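Put the Small Parts Where You Can See Them

28/10/2022
By the Workbench column
437 shares | 65 comments

I have opinions about bins. I know how that sounds, and my family has asked me to keep them out of dinner, so you're getting them instead.

My main one is that most workshops, garages and stockrooms in this country are arranged by people who love lids. Everything goes in a closed drawer or a stack of matching tubs, somebody runs a label maker for an afternoon, and the whole wall looks terrific. Then three weeks later you need one little metal cap and you're opening the ninth tub of the morning, and the label says MISC.

I spent a good chunk of October thinking about this because I was sorting parts at a place in Rirthorpe where they do things the other way. Open yellow shelves, wide and low, with the small stuff sitting right out on a ledge. Boxes and trays on the floor beside them. No lids to speak of! I loved it right away, and I'm aware that I'm the kind of person who falls in love with a shelf.

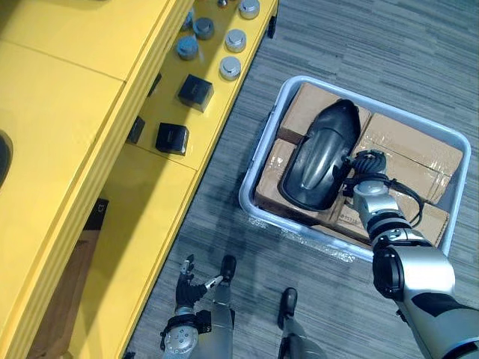 The argument against open shelves is always dust, and then it's looks. Dust I'll grant you. I wipe mine down when I remember, and when I don't remember I blow on things. Looks I won't grant you at all. A shelf with silver caps on it and a few black cubes set down any old way is a perfectly good thing to look at, and it tells you more in one glance than any label I've ever printed. You can tell when you're running low. You can tell when something has wandered in that belongs somewhere else. A drawer keeps that information to itself until you're already in trouble.

And please, bright colors. I used to buy gray everything (gray bins, gray racks, a gray stool I still regret) on the theory that it looked professional. Dark parts vanish against dark shelving. Put a black part on yellow and you'd have to work pretty hard to lose it. When I finally replaced the rack in my own garage I got the loudest one in the Drinditex catalog, paid 200 dollars for it, and my neighbor thought I was opening a juice stand.

Now, the floor. I was raised to believe that nothing belongs on the floor, and I've come around to thinking that's wrong for sorting. A bin on the floor right next to a shelf is a wonderful arrangement. You're working downhill, you can see straight into it, and you don't need to clear a table first – which in my house is a job with its own weather. The carpet takes the scraping noise out of it too. Anything long and awkward wants to go into a bin like that from above, with both ends supported, so it doesn't whack the rim on the way past.

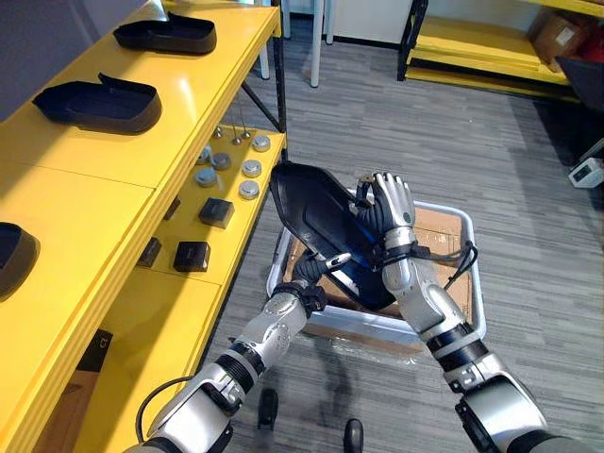 A black tray held over the white bin, with three more like it up on the yellow shelf.

Cardboard in the bottom of the bin, by the way. I'm a believer. Flatten an old box, cut it to fit and you've got a liner that costs nothing and can be thrown out when it gets grubby. I've tried the proper foam kind, the Wotside ones that come in a roll, and they're fine, but I got so precious about keeping them clean that I stopped putting anything dirty in the bin. A liner you're scared of is no use.

Where I part ways with the open-shelf crowd is that some of them never empty anything. They treat a bin as a permanent address. I think a sorting bin should get down to bare floor on a regular basis, and mine does every 2 weeks, whether I feel like it or not (I never feel like it). You find the odd washer, a receipt, one time a very old mint. You also find out whether you needed the bin in the first place. 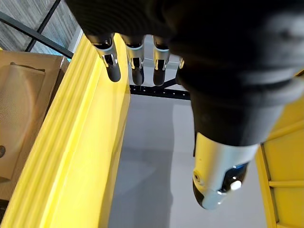 Bare gray floor inside the yellow bin, fingers hanging just over it.

There was a reader letter last time telling me that a real shop runs on the Dudás system, with every part in a numbered pocket and a card for each pocket. I tried it for one winter. The cards were beautiful. I spent more time updating them than I did fixing anything, and when I dropped the card box on the basement stairs I felt mostly relief.

So keep your drawers for the things you touch once a year, like spare keys and the manual for the dehumidifier. The stuff you reach for every day should be out on a ledge at the height of your hand, with something roomy on the floor next to it. I'm going to go wipe down my shelf now, and there's a cap behind the paint cans that I've been looking at since breakfast.

65 comments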